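The Trial Period

I signed up for the Wundetti on 9/12/19, in the queue at the post office, with my thumb. I mention the thumb because my sister has told the whole family I was talked into it by a salesman, and there was no salesman. There was an advert, and it said seven days free, and I had a parcel under one arm and nothing to read.

What you got for your seven days was this. You told them about your kitchen, they built it on their computers, and they let their household robot loose in it. Not in your house, you understand — in the copy. You could log in whenever you liked and watch it have a go at your cupboards, and if you were happy at the end of the week they'd send you the real one for 3000 down and the rest over five years. If you weren't happy, you'd lost nothing but a few evenings, and I had plenty of those.

They called this part the Rehearsal. I thought that was rather nice.

Now, I should explain that I don't have much of a kitchen. I live above the old chemist's in Pramstead, and what I've got is a cooker, a sink, a table that folds down if you hit it in the right place, and a window that looks out at the back of the chip shop. When the form came up asking for measurements I went and found the tape measure, I really did, and I got as far as the first wall. It came out so small that I measured it again. Then I thought, well, who's going to check?

So I gave them a different kitchen. I gave them the one I'd been carrying about in my head since I was nineteen and going round show homes on wet afternoons to keep warm. There was a page where you chose your finishes and I'm afraid I lost my head completely. Magenta drawers! Blue cupboards! A great big island with a pair of stools at the end of it, and a proper double-door fridge. I had a glass of wine at my elbow by then. I picked a green thing for the cupboards over the sink that I can only describe as camouflage for a parrot, and I sat back, and I loved every inch of it.

It took them a day and a half to build. Then I got an email saying my home was ready, and I was so pleased by those words that I read them on the stairs with my coat still on.
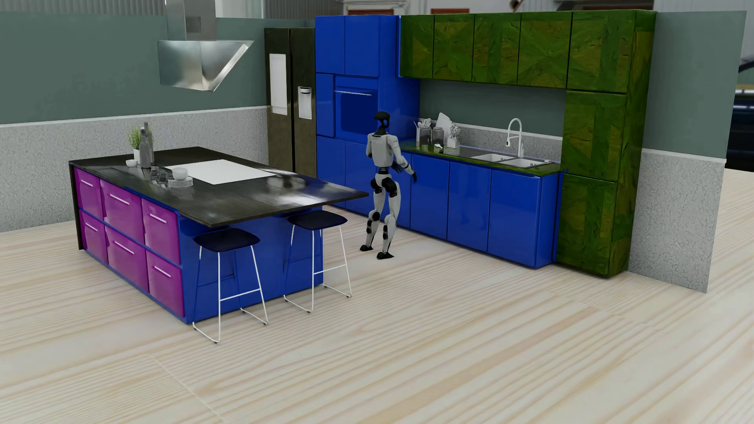
The first evening I just watched. I'd made beans on toast and I balanced it on my knees and kept the laptop on the fold-down table, and I watched the Wundetti cross my floor. It walked with its knees a bit bent, the way you do when you come downstairs in the dark. It went to a cupboard and opened it and shut it again. Then it went to the next one. There was no sound, so I put the radio on, and after a while it seemed to me that it was keeping time, although I expect that was the wine again.

There was a box at the side where you could type it a job. Their guide suggested starting small. I typed "tidy up" and it turned right round and seemed to look the place over (I say look, it hasn't got a face as such) and it stayed exactly where it was. I checked the help page. It said that when a room is already tidy the unit may pause, and that this was normal. I looked at my own draining board and felt told off.

On the second evening I asked it to put the glasses away. It dropped one. It bounced, which glasses don't do at my place, and rolled under a stool, and the Wundetti went down after it so slowly and so carefully that I found I'd put my fork down. It got it on the fourth try. I said "well done" out loud. You can laugh, but I'd been in that flat since the November before last, and I could count on one hand the times I'd said anything out loud in it that wasn't about the cooker.

I should say a word about the service, as people have asked me since whether it's worth the bother. It's good. The picture never froze, and when I wrote in to ask if I could have a different plant they answered the same afternoon. It's slow, mind you. If you wanted your tea things washed before the news you'd have to start it off at lunch. There's a cheaper one by a firm called Dinu that only does floors, and if it's floors you're worried about I'd get that. And the small print says 800 for installation on top of the deposit, and I do think they might have put that somewhere you could see it without your glasses.

By the fifth evening I had stopped giving it jobs. I'd log in when I got home and leave it on, like you'd leave a lamp on, and get on with things. I cleaned behind the cooker. I threw out a saucepan I'd been meaning to throw out since my marriage. Every so often I'd glance over and it would be standing at the sink, or walking from one end of the place to the other, in no hurry at all, with all that floor. I've never had floor like that. In my kitchen you can reach everything from one spot, and I'd always told people that was the beauty of it.

My sister rang in the middle of this and asked what I was doing, and I said I was in the kitchen. She said, which kitchen, you can't be in that kitchen, you never sit in it. I said I was seeing how I liked it. She asked if I'd been drinking.

On the last night a message came up asking if I was ready to complete my order, and would I please confirm that the layout shown was a true copy of my home. There were two buttons. I sat there for ages. I thought about that tall grey thing coming up past the bins and in at my door, and standing between the cooker and the table with its elbows in. It would have to go out on the landing for me to open the oven. And it would have practised for a week in that lovely big room. It'd think there had been some mistake.

I know it wouldn't think anything. I'm telling you what went through my mind.

I pressed No. A very polite page came up, asking what was different, and gave me a space to write in. I wrote, "Mine is smaller." It didn't seem enough, so I added, "and cream." Then I asked whether it would be possible to keep the other one. I said I didn't need the robot sent. I only wondered if there was a rate for leaving it where it was.

It was two days before they wrote back, and when they did it was from a different address, at Hanton, where I suppose the real people sit. They said they didn't normally offer that. They said mine was the first time it had come up as a request in writing. Then, after a gap, as if whoever it was had gone off and made a cup of tea and come back, they said they could leave it running until the spring if I didn't mind the odd interruption while they tested things.

I said I didn't mind a bit.

So it's on now, while I'm writing this. Somebody has been in and put the lights up a touch, and I think they've moved one of the stools. I've bought myself a stool as well, a plain one from the market, and it just about goes in by the window if I leave the table down. I'm having my toast on it. The Wundetti is over by the blue cupboards, trying the one on the end.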